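January 15, 2026

To: Yolandi Molefe, Dosteva Fund
From: Pravesh Engelbrecht, Clindum Listening Library

Dear Yolandi,

I send you the report on the second half of the audio book project. We planned to record seven local story books for people who cannot read small print. Five are finished and two are still in editing. The long one by Swanepoel took more time than I wrote in the plan, as the reader was ill in the fall and we did not want to change the voice in the middle of the book.

The listening hours at the Soner branch go well. We hold them on three mornings each week. Many visitors are older people who come with a daughter or a neighbor, and they prefer to hear one chapter and then talk. I did not expect this, so we moved the chairs closer and made the sessions longer.
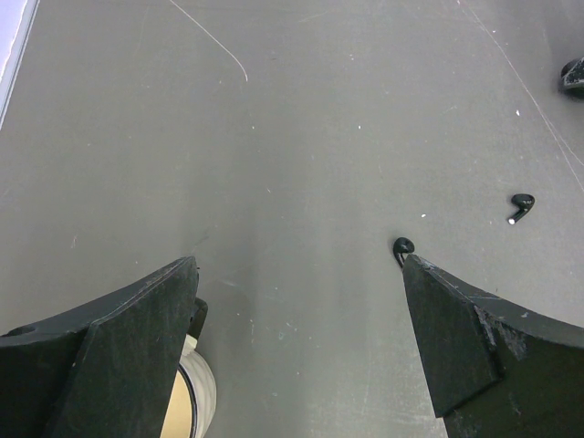

The loan of players is slower. We bought 100 memory cards from the grant, and a good part of them is still in the cupboard. The menu on the player is difficult for a person with weak eyes. We now print the steps in large letters and put them in the bag with the card.

About the money: the studio cost was a little higher than planned and the travel cost was lower, so the total stays inside the budget. The receipts are in the attached folder.

In March we want to finish the last two books and begin the visits to the care home. For this I need your agreement to move the unused travel money to the readers' fees. Please tell me if a short letter is enough or if you need the full form.

With kind regards,
Pravesh Engelbrecht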